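Notebook - accessories tray, Foscombe flat
May, started 9.20 am

Second go at the small stuff today. Last time I tried to sort hair things and jewellery in the one pass and ended up with a knot that took longer to undo than the whole rest of the drawer, so this time everything comes out and gets laid flat before anything gets a home. Glenys Tomoana suggested using the bed instead of the desk and she was right - you can get at it from more than one side, and nothing rolls off the back.

Mostly writing this down so Lachlan and Shayne can run the same layout next week without ringing me (ring me anyway if you get stuck, I don't mind).

Bedspread: left the pink one on. I did think about swapping it for the plain grey sheet from the cupboard, but the ribbing is quite handy, small rings don't wander as much as they do on a smooth cotton. It does wrinkle if you lean on it, so give it a tug flat before you lay anything out. The pattern is pale enough that I haven't lost anything against it so far.

Order I've settled on, for now:

Hair ties and bands first. They grab everything else, especially anything with charms on it. The brown elastic one with the little yellow and green charms is the worst offender. Shayne, you'll remember it from the Rarkska box. Put it well out to the side and leave it there.

Clips next. I still can't decide if the dark twisty one is a clip or a bracelet, and Ewan Lindsay and I went back and forth on it over morning tea. He says bracelet. I've put it on the list as "dark twisted, chain-like" and we can fight about it later.

Rings after that, then the big hoops last of all. The hoops are thin and they bend if you pinch them, so go under the edge and lift. I bent one in the first session and had to coax it round again over a jar lid. It's fine, but you can tell if you know where to look.

List so far is at 46 lines. Sheet number is 1273 in the Lobo folder. Please don't start a new sheet, we already had 2 going at once in April and Petrică spent an afternoon merging them (sorry again, Petrică).

11.05 - stopped for tea. Light was getting harsh on the metal pieces so I half closed the blind. Much nicer on the eyes.

11.40 - tried the Ornex divided box for putting away. The compartments are too deep for rings, you end up fishing round in there with one finger. Good for the elastics though. Might line a few of the sections with felt, there's an offcut in the craft drawer that'd do five of them if I'm careful with the scissors.

12.15 - Lachlan Bright dropped in and asked why we don't just hang the hoops. Fair question! We haven't got anything to hang them on. He reckons he has a bit of mesh in his garage, so I've put him down for that.

Still to do:
- felt for the box
- ask Glenys if the loose charms in the envelope belong to anything
- find partners for the odd earrings, or give up on them
- wash the elastics (warm water, bit of dish soap, dry on a towel)

Leaving the layout as it is over lunch, so please keep the cat out of the bedroom.
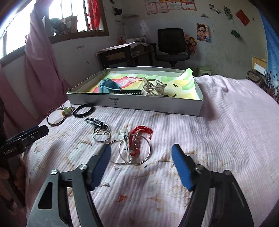
Bed layout, hair ties over on the left, hoops nearer the middle.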